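Clocks, offsets and the folding task

Dec 24, 2024

I said in the last post that I would write up the timestamp problem once it was fixed. It is mostly fixed, so here are my notes before I forget them over the holiday.

For anyone new, I look after the control software for a two-arm cell. We have been working on bimanual folding since the autumn. The job is to get both arms to handle one small hinged item at the same time without either of them pulling it out of the other's grip. Hammad Jatoi writes the planner, which is called Hernon. I write the layer under it, Hustley, which takes the planned waypoints and turns them into joint commands. Morag Tosh does the perception side.

The symptom was that the left arm lagged the right. It wasn't much, and on single-arm tasks you would never have seen it. When both grippers were on the same object the item would twist a few degrees towards the right arm, and then the left would catch up and twist it back. Morag's tracker saw the twist, reported a new pose, the planner replanned, and the whole thing started to wobble.

I spent two days on the wrong idea. I thought it was tuning, so I lowered the gains on the right arm until it was slow enough to match. That did hide the wobble, but it also made the right arm useless for anything quick, and Hammad noticed straight away when his other tests began timing out. I put the gains back.

What I should have done first was log the time each joint state was measured and the time it was read, side by side, for both arms. When I did, the right arm's numbers agreed and the left arm's didn't. The left driver was stamping each message when it was taken off the queue, and the queue was holding messages for up to 30 milliseconds when the machine was busy. So the controller believed it had a fresh reading of the left arm when it had an old one.

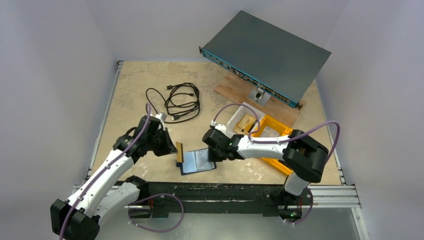 Both arms at the blue folding piece, which is lying open.

The fix has three parts. The driver now stamps on receipt from the bus. The queue on the left side is one deep, so an old reading gets thrown away when a new one comes in. And Hustley now refuses to start a two-arm move if the newest readings from the two arms are more than 19 milliseconds apart. It prints both stamps and stops. I would like it to retry by itself, but I want to see how often it happens before I let it carry on quietly.

The number 19 is not clever. I started lower and it refused good moves. I went up until it stopped doing that and left it there. Thabiso Nkosi asked me to make it a setting in the config file and not a constant in the code, which I have done. It lives under sync.max_skew_ms if you are using our branch.

The second thing I changed was how the planner hands over a two-arm move. Hernon used to send one list of waypoints for each arm, and the lists could be different lengths. Hustley then stretched the shorter one. That is fine when the arms are apart and bad when both have hold of the same thing, as the stretched one arrives at its bends at the wrong moment. Hammad now sends a single list where each entry has a pose for each arm and one time. If one arm has nothing to do, its pose is just repeated. The files are bigger but I can read them, and a mistake in one is easy to find.

We did lose half a day to the change. The old replay tool expected two lists and, when given one, used it for the left arm and sent the right arm nothing. Wilma Ritchie rewrote the loader and added a version field at the top of the file, and anything without that field is now rejected. There were 884 saved plans in the old format. She wrote a converter and ran it over all of them. 21 would not convert, and when I opened a few they had been broken when they were saved, so we deleted the lot.

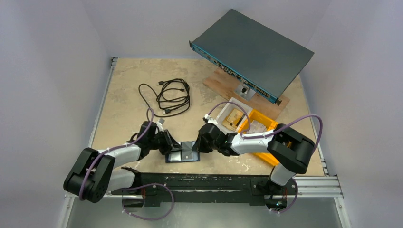 Perception is still the weak part. Morag's tracker fits a flat rectangle to the item, and once a flap starts to lift the item isn't a flat rectangle any more. At the moment we freeze the pose when the fold begins and run the rest from the plan. It is a bit like shutting your eyes halfway through, but for a short move on a fixed table it does well enough. She has a version with a hinge in the model, two panels and one angle, which she wants to try in January. It will need a decent starting guess for the crease line and we haven't agreed where that should come from. I think the planner should pass it down. Hammad thinks the tracker should find it.

The other open item is gripper force. Both grippers close to a set width at present. If the item is a bit thicker at one edge than the other, one side squeezes harder, and I can't see that from the joint states. There is a motor current reading that would do as a rough stand-in. The driver reads it and then drops it. Adding it to the message is a small job and I have put it on my own list.

I have also moved the logs over to Semple, our in-house viewer, which Morven Dow has been looking after. You can now put both arms on one time axis and drag through them together. Had I had that in the first week, the lag would have been plain. If you write any sort of multi-arm controller, plot measured time against read time before you touch a gain.

Next post will probably be on the hinge model, or on Hirnance if the new scheduler is ready to be shown to anyone.

3 comments
Share this post (7)

Related posts
Why I stopped using one big config file
Replaying plans without the arms switched on
Joint limits, soft and hard
A first look at Semple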